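Lirkell releases Nestus 3, planning software for robots that would like to stop knocking things over

Apr 26, 2024 - Lirkell, the maker of motion planning tools for small robot arms, has released Nestus 3, the third major version of its grasp planner. It is available to all current licence holders from today.

Nestus sits between the part of a robot's software that sees an object and the part that moves the arm. Its job is to decide where the fingers should go, in what order, and whether the whole idea ought to be dropped. Earlier versions were very good at the first two. Version 2 in particular approached every object with the confidence of a man reversing a caravan.

The new release adds what the company calls neighbour checking. Before the planner commits to a grasp it now works out the room each finger needs on the way in, while closing and on the way back out, and compares that with everything else the camera has found nearby. If the space is too tight it tries another angle, picks another object to start with, or reports that it has no safe plan. The last of these comes with a plain sentence in the log, replacing the old error code 57, which covered eleven different problems and described none of them.

"Customers kept asking us for speed, and we kept giving it to them," said Desta Teshome, head of planning software at Lirkell. "Then they would send us a recording of the arm going very quickly into the thing next to the thing. We took the hint in October."

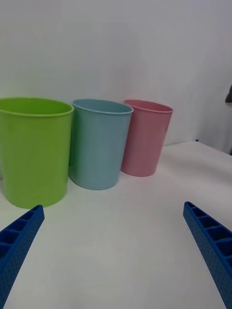 Neighbour checking runs on the view from the wrist camera alone, with no overhead camera and no map of the table drawn up beforehand. That makes overlap the awkward part. A planner looking along a line of cups has to accept that some of what it wants to grip is hidden: the pink one at the back is partly behind the light-blue one, and the light-blue one is almost touching the green. Nestus 2 would fill in the missing edge with a guess and treat the guess as fact. Nestus 3 marks the hidden side as unknown, keeps the fingers out of it, and asks for a second look from a different position if one would help. The open fingers are masked out of the view too, so the planner no longer tries to avoid its own gripper - a fault that was reported more often than the team would like to say.

The release was tested on 3,614 recorded tabletop layouts, which are included in the download along with the plan chosen for each. Users can replay any of them in the viewer, step through the options the planner turned down and read why it did so. Layouts where it found no plan have been left in.

Also new in this version:

A replay tool, Tekleab, which runs a saved log against changed settings without needing the arm to be switched on.

Separate clearance settings for approach, closing and retreat. There used to be one setting for all three, and it was wrong for at least two of them.

Soft finger support. The planner can allow for fingers that bend as they close, using a shape file supplied by the user.

Start-up checks that refuse to run if the wrist camera calibration is missing. Version 2 carried on regardless.

Grosto, the warehouse equipment supplier, has been running a preview of Nestus 3 on its sample-picking bench and will offer it as an option with its bench-top arms. Existing Nestus 2 settings files can be imported, although the single clearance value will be copied into all three new fields and should be looked at by a person before anything moves.

Nestus 3 is a free upgrade for customers with a current support agreement. Nestus 2 will receive fixes until October and no new features, including the ones it plainly needed.

Release notes, the layout set and the upgrade guide are on the Lirkell downloads page. Press enquiries should be addressed to Desta Teshome at Lirkell, who would prefer email.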